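Minutes, Forkcombe site staff meeting, May 11, 2024

Notes by me, Trinity Benavides, so blame me for the spelling. Present: Otis Pennington (chair), Yolanda Crenshaw, Aicha Nasr and most of the early shift. Rosalind Wojcik sent apologies.

1. Last minutes. Agreed, once we'd fixed Aicha's name (sorry again!).

2. The two-arm bench. Otis says the arms will take over board wiping between jobs from November. We had 293 boards through last month and almost all were wiped by hand, so my wrists are all for it. Yolanda asked straight out whether anyone loses hours. Otis said no, the 6 people on wiping move to checking and packing at the same rate, and he'll put that in writing. Yolanda wants it before the training starts, and so do I!

3. Training. 15 places, paid, run by Kirkiva. Aicha asked if nights can come too (they got left out last time, and they haven't forgotten). Otis will ask. 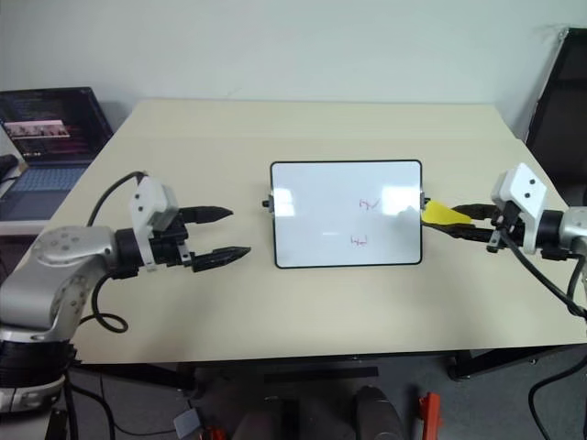

Page 2

4. Who looks after the bench. Long chat, this one. The right arm has the yellow piece in its gripper, there's still red writing on the board, and Aicha wanted to know who decides when a board counts as clean. We settled on the packer, with the shift lead if there's an argument. Yolanda also wants the cables on the floor tidied, and I second that.

5. Any other business. Locker keys are with Rosalind.

Otis to book the room for next time.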